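Work and Labor in the Games Industry
Session 9 handout – crunch, credits and contracts

Read before class if you can. If not, read it on the bus. These are my notes cleaned up a bit, not an essay, so dont cite them as one. Reading questions at the end, bring something written.

Where we left off: a project schedule is a promise made by people who won't be doing the work to people who won't be doing it either. Publisher and studio head agree on a ship date, then it gets passed down. Today is what happens on the floor once the date can't move.

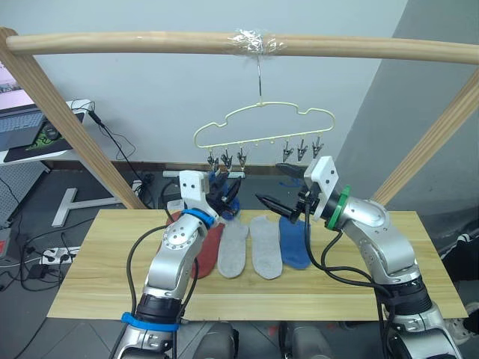
Domenica Rainer
Lecturer, Media Industries and Labor
Handout last changed 4 April 2024

1. Terms

Crunch – extended overtime near a deadline. Usually unpaid or comped later with days off that get forgotten. Some studios only use the word for mandatory overtime. Watch for this in interviews, people will say "we don't crunch" and then describe staying until midnight.

Milestone – a dated delivery to the publisher. Payment hangs on it. Miss one and the studio may not make payroll, so small studios crunch many times, once per milestone, and not just at the end.

Vertical slice – one short piece of the game at final quality. Looks finished. Often the reason for the first bad month, as the tools aren't ready and half of it gets faked by hand.

Exempt / non-exempt – US payroll terms. Exempt staff don't get overtime pay. Whether a tester or a junior artist is properly exempt depends on duties and pay, and the rules differ by state. We do this properly next session. For now just know the label matters more than the job title.

2. Case: Zaludport

Mid-size studio, 200 people at peak, working on an open-world racing game called Borurville. You have the postmortem by Kaan Kılıçarslan (lead producer) in the reader. Short version:

– first schedule drawn up before the engine team had been asked anything
– publisher wanted a playable build for a November trade show
– build was made, went over well, most of the code was then thrown out
– nobody moved the ship date
– Saturdays "optional" from then on, attendance was noted

Kılıçarslan puts it down to optimism. He is pretty frank about his own part, which is rare in a postmortem, but look at who is missing. QA shows up in one paragraph. The outsourced art team gets a thank you and no numbers.

Compare with Edeltraud Trummer's interviews, same project. She talked to testers and two localization people. Their version starts much earlier. Bug counts were already past what the team could close in a week, and the response was to raise the bar for what counted as a bug. One tester kept his own log: 367 reports closed as "by design" in a single milestone. We can't check that number. Use it as his account.
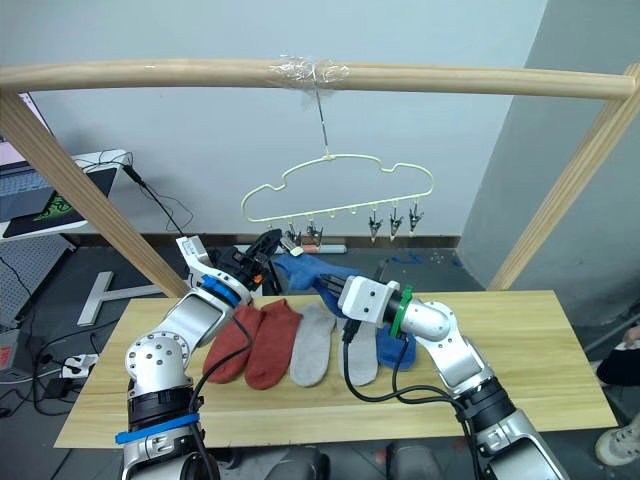

Fig. 2. Hanger on its hook, clips empty.

3. Why people stay

Don't just write "passion" here. Passion is the answer the industry gives too. Try to split it up:

a) Credits. Many studios only list you if you are employed on ship day. Leave a month early after three years and your name can be left off. So the worst stretch is also the stretch when quitting costs the most. Sebastián Echeverría's chapter is good on this, esp. the part on contractors being listed under the agency.

b) Bonus timing. Paid after launch, sometimes tied to review scores or sales. Same effect as above.

c) Visas. If your permit depends on the employer you can't walk out on a Friday and look around.

d) Team loyalty. If I go home at six, my bugs go to the person at the next desk. Managers dont have to order anything, the guilt does it sideways.

e) Housing / relocation. Studios cluster in expensive cities. Some relocation packages have to be paid back if you leave inside the first year.

Trummer's people mention d) most. Echeverría thinks a) is stronger than people admit. You can argue either one in the paper.

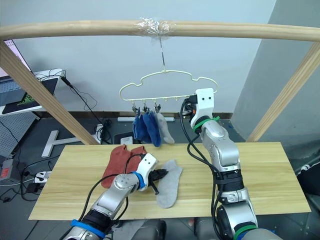
Fig. 3. Three socks on the left part of the hanger.

4. What has been tried

Shorter weeks. Marti, a small mobile studio, went to 4 days after shipping Mililo and kept the same pay. Valentin Danzer followed them for around a year. Output by their own measure didn't drop, but they also had no publisher and no fixed date, so be careful what you carry over to Zaludport.

Overtime caps – written policy, hard limit per week. Works if somebody outside the project enforces it. If the producer enforces it, the hours go off the books.

Crediting rules – list everyone who worked past a minimum period. Cheap. Studios still resist, reasons vary.

Unions – started with QA in a number of places. Whole session on this later so I'm skipping it.

5. Reading questions

Pick two, half a page each.

– Who set the date in the Borurville case, and who could have moved it?
– Kılıçarslan and Trummer disagree on when the trouble began. What does each one gain from their starting point?
– Would a fair crediting rule have changed anything for the testers?
– Danzer uses the studio's own output measure. What would you want to see insted?

Office hours moved, check the door. Paper topics by email, one paragraph is enough – no attachments please.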